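3.2 Workshop Build and Task Setup

The Mosoti cell was assembled in a shared workshop at Jalberg over 3 weeks in December. The arm stands on a white pedestal behind the far edge of the table and is joined to it by a metal bracket. Control software was adapted from the Namine package, with changes limited to the speed limits and the stop routine. Household objects were placed by hand before each trial, and their positions were not measured. The table held common kitchen items, including bell peppers, a small saucepan and a glass pot lid (Figure 4).
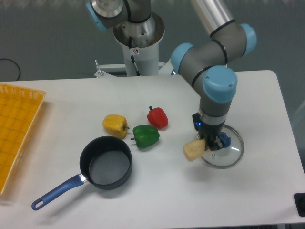 Figure 4. The gripper holding a food item over the glass lid.

A total of 374 trials were recorded under this arrangement. Trials stopped by the operator were kept in the Vumis log and are reported separately in Section 4.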